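Volunteer drivers and riders wanted for our Stuvamcombe road habits project

Posted Sep 20, 2020 by Nyokabi Urio

I've been teaching people to drive in Stuvamcombe for nine years, and I have a question I can't answer from the passenger seat: what do folks do at a four-way stop when there's no instructor next to them? Do they wait their turn, wave everybody else through, or roll on in and hope? I'd love to find out, and I need your help to do it.

The project is called Menau. It's small, it's local, and it's paid for by the Skedon driving school, where I work. We're looking for 100 people who drive in town at least three days a week. You don't have to be a great driver (please don't sign up only if you think you are!). New drivers, nervous drivers, delivery drivers, parents doing the school run – I want all of you.

What you'd do: keep a short trip diary for four weeks. After each drive you jot down which intersections you went through, who went first, and anything that confused you or made you mad. It takes a few minutes. Please fill it in after you park, never at a red light. There's a paper version and an online one, and you can switch between them.

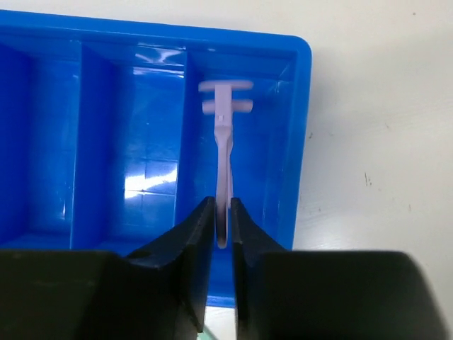 Kimutai Kioko wrote in to ask whether bike riders count, given that half the trouble at the Mwakyusa Road stop is cars and bikes each waiting for the other to move. Yes, they do! I've added a rider version of the diary, and I'm hoping a good chunk of our group will be on two wheels. E-bikes and scooters are fine too.

You can join if you're 18 or older, have a valid license (drivers only), and live or work in Stuvamcombe. Learners on a permit can take part if the adult who rides along with them signs the form as well. If you've had a ticket or a fender bender, you're still welcome. I'm not going to ask for your driving record and I don't pass names along to the police or to your insurance company. Your diary gets a number, and the list matching numbers to names stays locked in my desk.

I did a tiny trial run in May with people from my evening class. They filled in 217 diary pages between them, and I learned a lot about my own bad handwriting and my even worse form design.

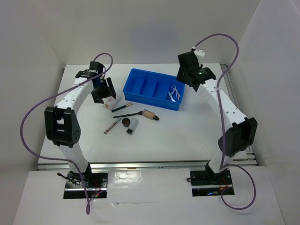

So the form is shorter now. The map is bigger, the boxes are big enough to write in, and I dropped the page where you had to rate your mood before and after each trip, which everybody skipped anyway.

You'll get a gift card for finishing all four weeks, and half of that if you finish two. There's also one evening meeting at the school at the end, where Upendo Kaijage and I will go over what we found and feed you dinner. You don't have to come, but I hope you will – I'm already planning the menu.

To sign up, stop by the Skedon front desk or leave a message at extension 2393 with your name, the best time to call, and whether you drive, ride, or both. Poul Bach handles the sign-up packets and will call you back within the week.
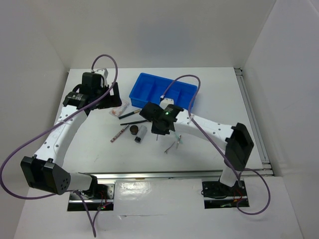

Tabletop with two robot arms and a blue divided tray.

If you've already sent in a form, you don't need to do it again. Packets go out as soon as we have our full group.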